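Palon Brewing taproom expansion: who's been?

Forum: Local Beer > Breweries & Taprooms
Replies: 9

hopsandhounds
Went to the new Palon space Monday night and I'm still grinning! They knocked through into the old tire shop next door and the whole back half is taproom now. Twelve more taps than before (I did ask), a long bar, and you can see straight into the brewhouse while you drink. The Ikimska, their dark lager, is pouring fresh from the tank and it's a different beer from the cans. Softer, a bit of toasted bread crust, gone in five minutes. Go!

maltbill
How's the parking? That lot was bad enough before.

hopsandhounds
Still bad, sorry. I took the bus.

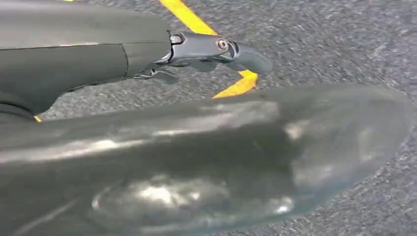
kettlesour_kid
Dark lager people, I am begging you to try the Ikimska next to the Greco porter if both are on. I did half pours of each and the porter is so much heavier, all cocoa and coffee, while the lager just slides by. Color is closer than you'd expect, though. Hold the lager up to the window and it's brown with a little red in it, nowhere near the dark gray of that arm casing, which is how my last homebrew stout looked in the glass (long story, bad water). Anyway, both are great and the half pours are priced fairly!

stillthirsty
I'm going to be the grump. I liked the old room. It held 45 people, you knew the bartender, and you could hear your friends talk. Went Saturday afternoon and it was like drinking in a gym. Beer's as good as ever, I'll give them that.

hopsandhounds
Saturday afternoon is the worst time though! Try a weeknight after eight. I was there till close and had a whole conversation with the couple next to me about pretzels.

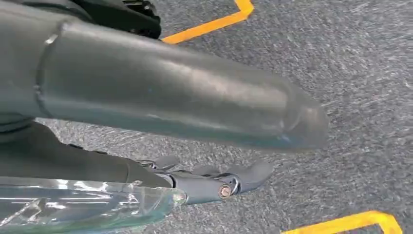
And the pretzels are worth a conversation, by the way. They come out with a beer mustard made with the Ikimska, plus a cheese dip I could have done without. Get two mustards. The kitchen stops at nine, so order early.

maltbill
Does anyone know how much more they're brewing now? I heard they wanted to get into grocery stores.

graintograin
There's a chalkboard by the restrooms with the totals on it. Last year was 1,034 barrels and the goal for this year is 1,643. That's a big jump for a place that size, but the new fermenters went in back in March and they were all full when I looked through the glass.

stillthirsty
And that's what worries me. More barrels means more of the hazy stuff that sells and less of the odd little batches. When did they last do the smoked wheat?

graintograin
Not sure I agree. They kept the small pilot system and it has its own 3 taps at the end of the bar, with something new every couple of weeks.

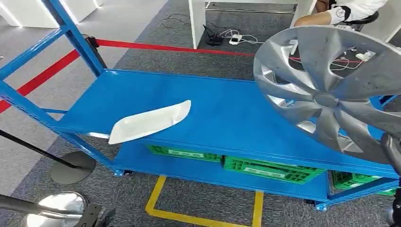
Right now one of those is a rye table beer that I'd happily drink all summer. Peppery, dry, super light. The other two were a plum sour and a bitter, and the bitter was on point too. If you miss the smoked wheat, ask at the bar, they keep a request list.

stillthirsty
OK, a proper bitter might get me back in the door. I still say they need rugs or curtains or something for the noise.

kettlesour_kid
Agreed on the noise! It didn't ruin it for me but we did move outside.

maltbill
So what should I order, and in what order? Going with my brother, who only drinks pilsner.

kettlesour_kid
My list, argue with me if you like:

1. Dasov pilsner for both of you. Snappy, a bit grassy, and your brother will be happy right away.

2. Rye table beer from the pilot taps, while your palate's still awake.

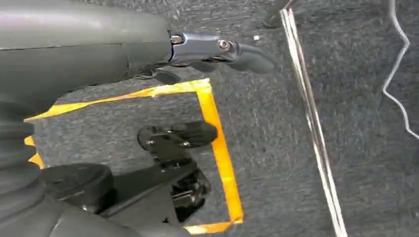
3. Ikimska with a pretzel. Don't skip the mustard.

4. Split a Greco porter at the end. It's a slow one.

stillthirsty
I'd put the bitter second and the rye third. Otherwise no complaints.

maltbill
Thanks all, going Thursday after work. Will report back on the pretzels!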